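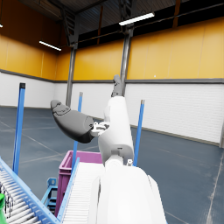
Diary > People > Weekend

Jun 14, 2025

Up at six to get across to Plosden before the doors opened. Beatrice Nyaga is selling her stage clothes, 87 outfits in all, and the preview for press and friends was this morning at the old Jerngate hotel. I had been told nine o'clock. It was ten before they let us into the ballroom, and the coffee had run out by then.

The clothes were on stands in order of year. I liked the early ones best, from when she was singing in hotel bars and her aunt made everything. The silver coat from the Cáceres tour is smaller than it looks on television. Muthoni Masanja, who is running the sale, let me hold one sleeve. It is very heavy. She said Beatrice wore it for two hours a night and had a sore neck the whole tour. The starting price is $300, and Muthoni expects it to go much higher.

Beatrice came down at eleven with her sister. She wore jeans and a plain white shirt. She talked for ten minutes and then took questions, and the first one was about Fletcher Grimshaw, as I knew it would be. She said they are friends and that he has his own closets to worry about. People laughed and she moved on to the next hand. I wrote it down, but there isn't a story in it. 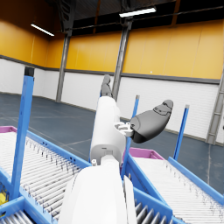
I asked why she was selling now. She said she had been paying for storage for 21 years and was tired of it. She is keeping four dresses and won't say which four. Brian Waweru asked about the new album and got "after July," the same answer he got in the spring.

Lunch with Brian afterward at the place across the street. Fish for him, soup for me. He thinks the tour will be announced the same week as the sale results. I think he is right but I am not going to print a guess. He still owes me for the parking in March and I forgot to bring it up again.

Home by four. Typed up my notes and sent 95 lines to Mercy Owino, who wanted 60. She called at half past five to ask if the coat was silver or gray. I said silver. She has cut the part about the aunt, and I asked her to put it back. She will look at it in the morning.

Washed the car. Need to call Muthoni on Monday for the final list and check the spelling of the tailor's name, which I have two ways in my notebook.

Recent entries
Opening night at the Trelex, row F
A long wait for Fletcher Grimshaw
The wedding guest list, continued
Two hats and a press lunch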